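Progress report to Grelar, handling rules workstream
From: Anjana Samarakoon, Plurkeretti
To: Meenakshi Rao

Meenakshi, short one this time, sorry. Full budget table comes separately. Covers everything since the February review.

Where we are. Draft 2 of the rules for hand-held gripper sessions is done and in use. Covers setup, grasping, release, what gets thrown out, what gets kept. Packing a gift box with wrapped snacks is still our main test task. Simple enough to teach fast, and soft bags show up bad habits right away.
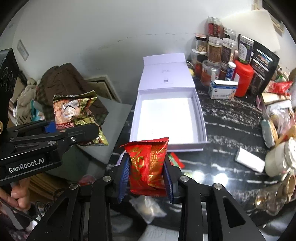 Page last changed: 22 December 2022

Rules that changed since draft 1:

Grip points. Old text said "hold the item securely." Useless, everyone read it differently. New text: pads on the flat of the packet, clear of the seals where possible, no squeezing past the point where the item stays put. Small stiff packets fine either way. Puffy bags are where people overdo it.

Two hands. One gripper per hand, both may hold an item at the same time, but only one goes over the box. Other one waits to the side. Uddin wanted this stricter (second gripper parked on the counter). We tried it, too slow, operators hated it. Left as is for now.

Background items. Biggest argument of the whole period. Jotenero asked for a cleared counter every session. We said no. Real kitchens have jars and bottles and piles of stuff and the whole point is homes. Compromise wording: leave household things where they are, but keep a clear approach to the box and move anything that could tip into it. Glass goes to the back. Medicine should be put away before a session, that line is in the draft but it needs to be in the setup checklist too. It isn't yet. My action.

Box and lid. Lid up before the first grasp, stays up until the last item is in. Dont touch the lid with the pads.

Labels and privacy. Printed codes on packaging are OK to leave visible. Shipping labels with a name or address are not, cover or remove. Family photos, same rule. Needs a line on framed pictures generally, operators keep asking. 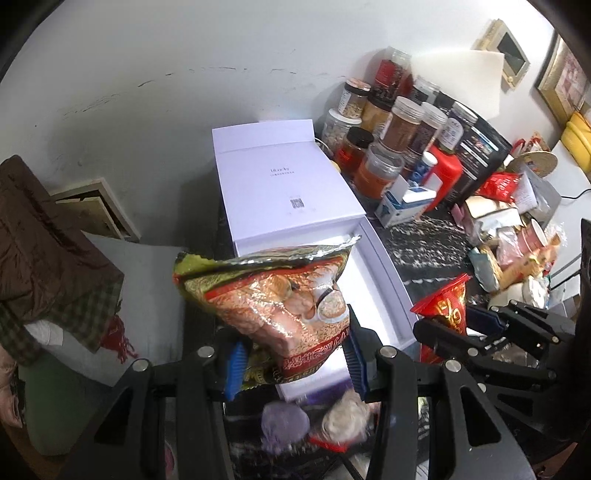
Release height is still open. Draft says lower the item until it touches the tray or the item under it, then open. In practice people let go early once the box starts to fill. I don't think a number fixes this. Would rather add two short practice runs to the training and see.

Review numbers. 1732 clips checked against draft 2. Reviewers disagreed on more than 500, nearly all on release or on what counts as a regrasp. That's too many. Regrasp definition is getting rewritten, Uddin has the first go at it.

Training. 20 operators through the new course. Feedback mostly that the document is too long and they want one page by the counter. Fair. One-pager is drafted, needs a check for wording.

Problems. Pads: no rule on when to swap them, we've been going by feel. Need something written down before the next sites start. Also version control, one site was still printing draft 1 well after we sent out the new one.

Next period:
Regrasp and release sections rewritten
Setup checklist updated, incl. medicine and framed pictures
Pad wear rule, first version
One-pager out to all sites
Second round of clip review, same reviewers so we can compare

Need from you: a yes or no on sharing the draft outside the project. Jotenero wants to pass it to thier own partners and I'd like to say yes, but the grant terms aren't clear on drafts. Also whether the extra practice runs can come out of the training line.

Anjana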